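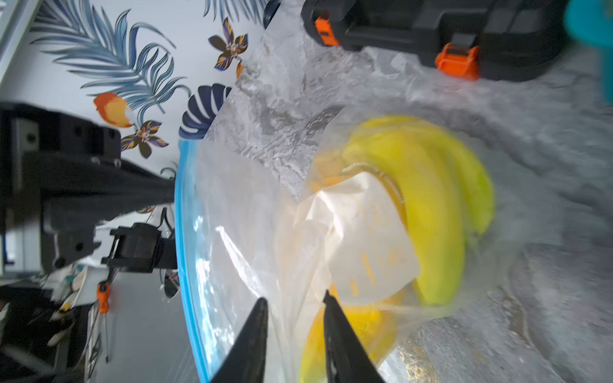
ESC gets hot on one arm only, 2 min read

Kevin Muñoz
I have a 236 mm quad with four Foltier speed controllers, bought in March. After a two minute hover the rear left one is too hot to hold a finger on. The other three are barely warm. Motors are all the same and I swapped the prop already. Pack is a 4S. Do I have a bad controller or a bad motor?

Traian Gavrilă
Swap the rear left motor with the front right one, leave the controllers where they are, and hover again. If the heat moves with the motor, it's the motor. Mine had a bent shaft I couldn't see — I only felt it turning the bell by hand with the power off.

Also check the three solder joints on that arm. A dull one can run hot.
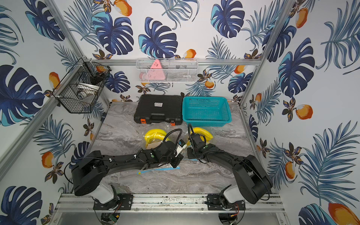

Pacita Villanueva
Agree with the swap. Before that, look at whether the battery is mounted too far back on the left. I had roughly 100 grams hanging off one corner and that motor worked harder the whole flight. Recalibrate the throttle range on all four while you are in there.

Booker Marchetti
just buy Ukell ones, never had a problem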